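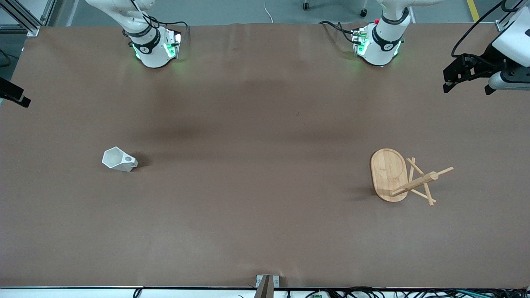
Jobs > Religious Texts and Translation > Part-time

Call for readers: comprehension testing of Old Testament narrative drafts

Posted 2021-11-11 by Érica Frota
11 shares | 2 comments

Momomside is preparing a plain-language English translation of the books of Ruth and Jonah. The drafts have passed two rounds of checking against the Hebrew. They now need testing with readers who did not work on them.

We are looking for 50 paid readers. Each reader receives one book, divided into short passages. You read a passage aloud, close the booklet, and retell it in your own words. The tester then asks a few questions about who is speaking, where the action takes place, and what a pronoun refers to. Retellings are audio recorded and transcribed.

Requirements:
- Age 18 or over
- English as a first or main language
- No formal training in Hebrew or biblical studies
- Able to read aloud for up to 20 minutes at a time

Church membership is not required. Readers who know the stories well and readers who have never opened a Bible are both needed, and the form asks which group you belong to.

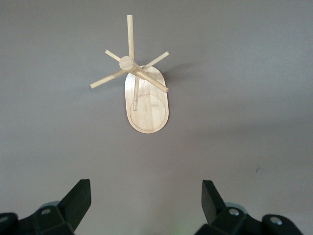

Each session lasts 2 hours, including a break. Payment is $50 per session, or $100 for readers who complete both books. Sessions are held at the Gristo building, second floor, on weekday afternoons and evenings. Remote sessions are not available for this round.

Transcripts are stored under a reader number. Names are kept separately and deleted when the round closes.

To apply, request the reader form from Érica Frota at the Momomside office. State which book you prefer and when you are free. Large-print booklets can be supplied if requested on the form.

2 comments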